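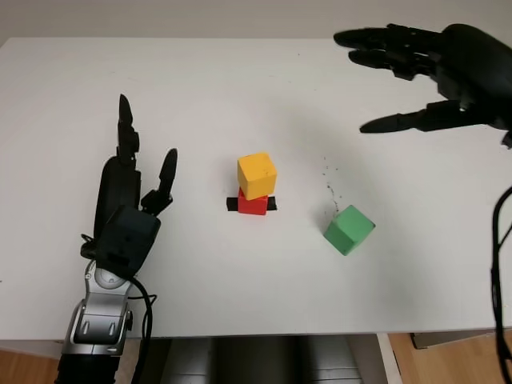 Singers wanted for the Stusteck community choir

We're starting a new season in September and we'd love some fresh voices, especially tenors and basses (there are only 7 of us on the low side and we do get drowned out!). You don't have to read music. Nadja Wieser teaches every part by ear, and we sing all sorts, from old harvest songs to a lovely new piece by our own Kiprono Masanja.

Rehearsals are in the evening at Wogan Hall, with tea halfway through. Come to two for free and see how you like it. Ask for Nadja at the door.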